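Wednesday, October 31, 2018
Gindora arm, wrist and gripper

Picked up where I left off with the fingers. The new pair is on and both are seated down to the shoulder of the mount. I had to open the left mounting hole with a 3 mm drill because the screw was binding before it pulled tight. The right one went on without any work. Joanne, if you reprint these, please fix the hole in the file first. The old pair from July is in the Landeg box under the bench, and the left one has a crack at the root so don't reuse it.

Homing is fine now. It was losing steps on the wrist roll and I had blamed the driver, but the set screw on the pulley had backed out. Flat filed on the shaft, thread lock on, left overnight. Ran 43 open and close cycles with nothing in the grip and the closed position stayed put. Encoder reads 2,364 at full open. Write that in the config and not in the startup script, where I found an old value this morning.

Haf asked for the camera to be brought back a little so both fingertips stay in view at full open. Moved the bracket to the rear pair of holes and ran the cable along the inside of the forearm, with enough slack for the roll joint to reach its stops. 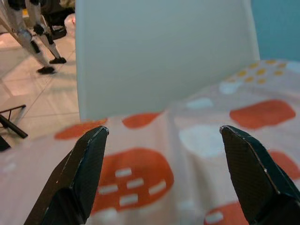 The focus ring is still loose. I put a wrap of tape on it for now. Anyone touching the lens should check it against a printed page before running anything, as it drifts when the arm accelerates. A proper lock ring is on the Drurnanau order along with the spare belts.

Current limit on the gripper motor is set low until I've done the squeeze test on foam. Please leave it there. With the limit where it was last week the motor got too hot to touch after 14 minutes of holding, and I'd like to keep this one.

Still to do:
Redo the hand-eye calibration, as the old one is no good with the bracket moved.
Shorten the two screws on the underside of the wrist - they rub on the cable sleeve.
Ask the Teltham people whether they want their torque driver back.
Print a spare left finger.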